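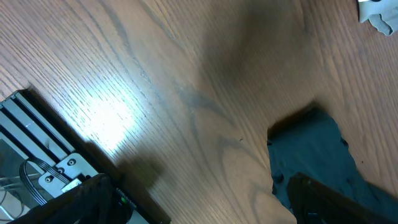
Photo: Charito Macaraeg / Tudidia shared workshop

Tabletop Cloth Sorter - Project Report
Dzifa Arthur and Charito Macaraeg

3. Build and first tests

The arm was assembled at Tudidia over the February break. We used a bench there because neither of us has a table at home that can take a clamp. The two-finger gripper was printed in black, and a small camera was mounted at the wrist so that both fingers stay in view at the bottom of the picture.

The task is to pick up one piece of fabric and drop it in a bin. We started with a dark blue piece and a light gray cloth, placed well apart on the wood. The dark one was the harder target. A black finger over navy fabric gives the camera very little edge to work with, and the first version of our code often treated the two as one shape.

Glare was the second problem. The tabletop goes almost white where the light hits it, and the wood grain is softened in that patch. Our threshold then marked the patch as light cloth. Turning the exposure down fixed this but made the dark fabric worse, so we kept the exposure as it was and masked out the bright area in software.

We ran 90 pick attempts with the final settings. The gripper lifted the fabric in 49 of them. Of the failures, 37 were missed grasps, where the fingers closed on the table or only brushed a fold. The remaining four were stops caused by a loose connector.

Grasps aimed at a raised fold did better than grasps aimed at the middle of the cloth - the flat parts gave the fingers nothing to pinch. Charito changed the code to look for folds first after attempt 26, and we should have restarted the count at that point.

Still to do: softer finger pads, a cable guide for the wrist, and a matte cover for the table.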